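3.2 Storage of cups between uses

In the second part of the study we asked how people store plastic cups in small shared kitchens. The material comes from 68 households in the Feltamow estate. Each household received the same kind of wire rack, gold in colour, with hanging arms that end in cream knobs. Cups are hung on it upside down, as in Figure 4.
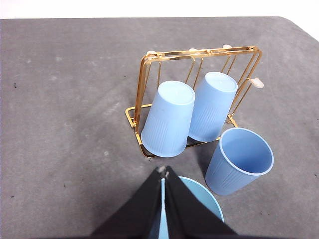
Why were plastic cups chosen for this part? They are light, so a rack can hold them without tipping, and most households already had some.

Figure 4. Light blue cups with fine ribs on the side, hung on the rack (upper) and in close view from above (lower).

Tosh and Walczak coded the diaries separately and then compared their notes. Many diary entries mention the closed base of the cup. When a cup is inverted, the base is the part that the hand meets first, and its thin rim gives the fingers little to hold. Several persons wrote that they took the cup by the side instead — the ribs were felt as helpful, above all with wet hands. Older participants mentioned this more often than younger ones.
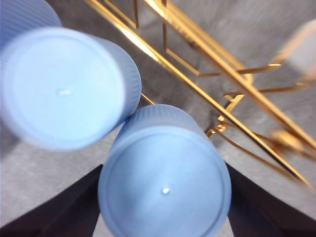 How long did each household keep a diary? The diaries were kept for two weeks, with one short entry after every washing-up.

We did not find a clear link between the size of the kitchen and the use of the rack. In the smallest kitchens the rack was sometimes moved to a windowsill, and these cases are treated in Section 3.3.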